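Do talking buttons really help dogs talk?
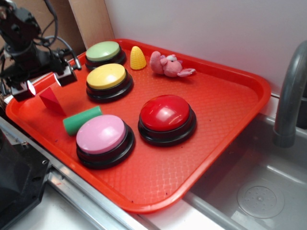 I keep getting asked about the recordable buttons, the kind you set on the floor so the dog can press one for "outside" and another for "dinner." Three readers wrote in September alone, all with the same question: is my dog saying words? My short answer is that I doubt it, and I have yet to see a home video that changes my mind.

Start with what we know dogs can do. They learn that an action brings a result. My old hound rang a bell on the back door for 11 years, and he rang it to go out, to come in, and to complain when supper was late. A button that plays a voice is the same bell with a recording inside. The dog presses, a person gets up, the door opens. I don't see why we need the word "language" to explain any of that.

The trouble starts when people move past two or three buttons. The Vogler starter course, which a reader kindly lent me, wants you at 18 by the end. By then the dog is pressing things in strings, "water, mad, later," and the owner is doing a lot of the work. If you want to find a meaning in three random words, you will. I tried it with a page of the Trillar catalog and got some very moving results.

Then there's the money. The Plastex set costs $60 and comes with a booklet that says "most dogs" talk within weeks. Most dogs out of how many? I wrote to ask in September and was sent a coupon. Rasari makes a cheaper one with a thinner speaker, and my current dog ignored it just as well.

If you want to test your own dog, try this. Have somebody else swap the positions while the dog is out of the room, then leave the room yourself and let a phone record what happens. Do it on 4 separate evenings and write down your guess before you play anything back. Dogs watch our faces and shoulders very closely, and plenty of them will head for whichever spot you happen to be looking at. A dog that still picks "outside" when it needs to go out has learned something, and I'd be glad to hear about it.

None of this means you should throw the things away. Teaching a dog to ask for the door is useful, and a bored dog is better off pressing buttons than chewing chair legs. Just keep the bell in mind when the next course shows up in your mail. Letters on the subject are welcome, and please say how long you trained and what you used for treats.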